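Unit 4: Rules for shared workspaces with two arms
Course handout, Carholm module. Prepared by Kaja Tamošiūnaitė

4.1 Scope
These notes cover simulated cells where two arms work over one table. The same rules apply to the hardware exercises in December, with the additions in Appendix B. Read them before you open cell file 561.

4.2 Zones
Every cell file must define one zone per arm and one shared zone. An arm may enter the shared zone only while it holds the zone token. The other arm stays parked above its clearance height – 60 mm over the tallest part – until the token is released. Parking height is measured from the tabletop to the lowest point of the gripper.

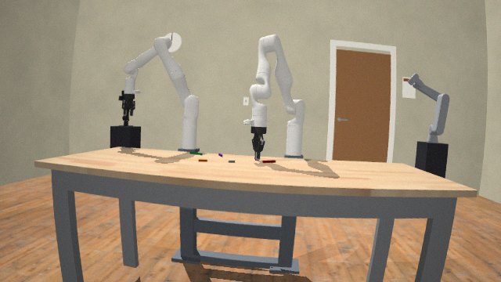
Approach moves are vertical for the last 60 mm. Side approaches are allowed only when the part list marks a piece as isolated. Where pieces lie close together, check the open width of the fingers against the gap before the descent, and log the result.

4.3 Contact with the table
A fingertip may touch the tabletop at creep speed only. If the contact force limit is exceeded, the controller must stop both arms, including the one that is parked. Students often stop just the active arm; this loses marks.

4.4 Logging
Record token changes, stops and grasp attempts. Failed grasps stay in the log. Use the Domel format, version 13, with one line per event. Do not edit a log after the run – add a note to the run sheet and quote the line number.

4.5 Reading
Dambrauskienė, chapter on shared zones. Nitholm course note 721, sections on stop categories and restart.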